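May is when I finally lose patience with the bathroom. I can ignore it all winter, and then the light starts coming in properly in the morning and I see toothpaste on things that should never have met toothpaste. So I made coffee, put on a podcast I didn't end up listening to, and went in with a roll of paper towels and a lot of opinions.

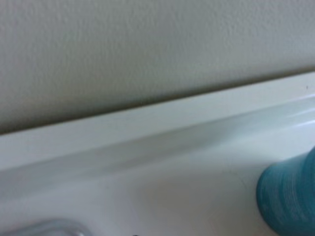
My mother, Rosimeire Aguiar (full name, because she reads this and likes to be credited), taught me to clean from the top down and from the back forward. I have ignored this advice for most of my adult life. I do the bowl first because it's the satisfying bit, and then I knock crumbs of who-knows-what into it from everywhere else. The spot I always miss is the strip along the wall, where the white rim meets that bumpy paint and there's just a thin dark line between them. A dry cloth does nothing in there. An old toothbrush and a little baking soda is the way to go, and please do not use the toothbrush that's still in service. (Sorry again, Jailson.)

Then came the sorting, which took way longer than the scrubbing! I am a person who keeps things next to the sink "for now." Hand soap, fine, it lives there. Bar soap, okay. But I had convinced myself that every jar I'd ever opened needed to be within arm's reach at 6 a.m., and it was getting to the point where washing my face was an obstacle course.

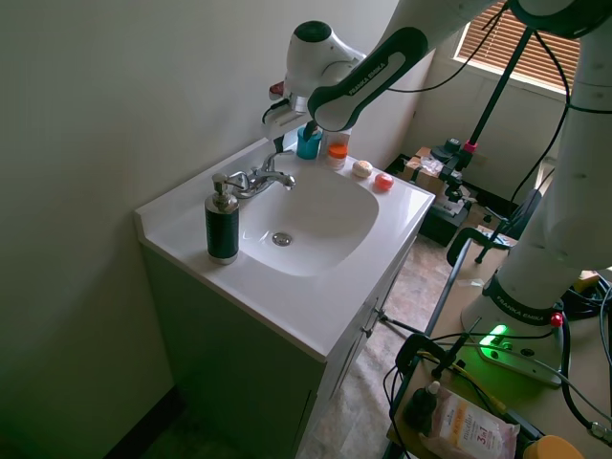
So my new rule is that if I don't touch it every single day, it goes in the cabinet. I stole this from Mirela Camargo, who has a tiny bathroom and somehow owns 10 kinds of hair oil and still has room to put down a mug. She swears by the little Bulley trays for keeping the cabinet from turning into a landfill. I bought 3 of them. One is already full of hotel shampoo, so we'll see how that goes. 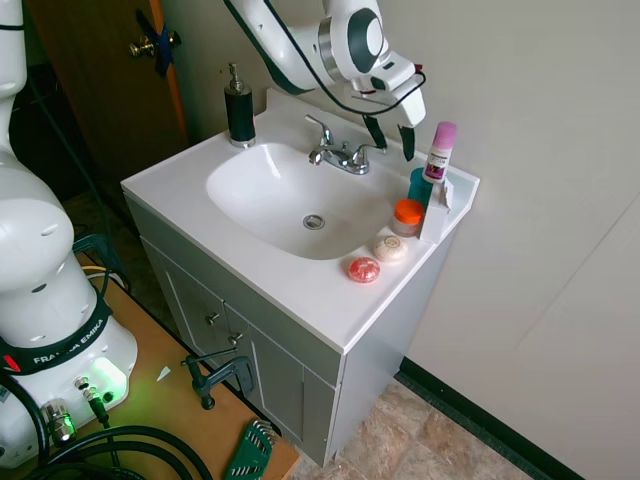 *Kelly Assunção*

Bar soap is my one weak point. I love having two going at once, a creamy one and one of those see-through red ones, and they do leave a ring on the counter. Mirela says get a dish with a drain. I've looked, and the one I want is 50 dollars, for a soap dish! I'll be wiping up rings for a while longer.

Next up is the hall closet, where I'm fairly sure there's a beach towel from two apartments ago.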